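Pouring rules, bench 2 - notebook, 10/07/2018

Spent the morning turning the loose habits we have for liquid work into something that can be pinned up. The Vasberg people want written practice before the September visit, and Muriithi will not accept pouring demonstrations without it. Draft below, numbered so we can argue over it.

Existing rule stays: no open liquid on the same surface as a powered controller. The old sheet said 300 mm clearance. I have left that in, but it was written for the Trollo arm and we should measure again for the hand-held grippers.

Limit per demonstration is now one cup. Larger vessels need the drip tray and a second person.

Cable runs: anything below table height gets sleeved or lifted. Two runs on the left-hand rack still to do. Plastik sleeving is on order, 40 m.

Log sheet is at entry 1156. Please write the liquid in the third column, in words. "Drink" is no use when someone has to clean a finger pad a week later.

Rules so far:

1. Check both finger markers before picking up the tool. Wipe with a dry cloth only.

2. Pads to be inspected at the start of each block and swapped at 3000 grasps, or sooner if they have gone shiny. Write the swap in the log.

3. Hold the cup low and keep the fingers closed on it until the carton is upright again. Pour slowly, and stop while there is still white showing inside the rim. 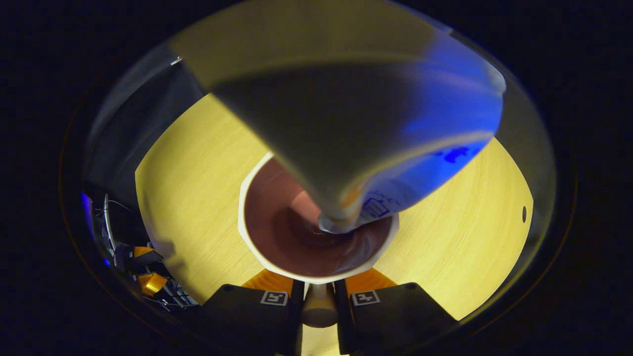 4. Spills: put the tool down first, then stop the recording, then wipe. Note the time and whether any got on the pads.

5. Cups are emptied at the sink between blocks. Not left on the bench over lunch - this has been said before.

Still open: whether rule 2 should apply to the spare pads in the drawer as well, and who signs the sheet.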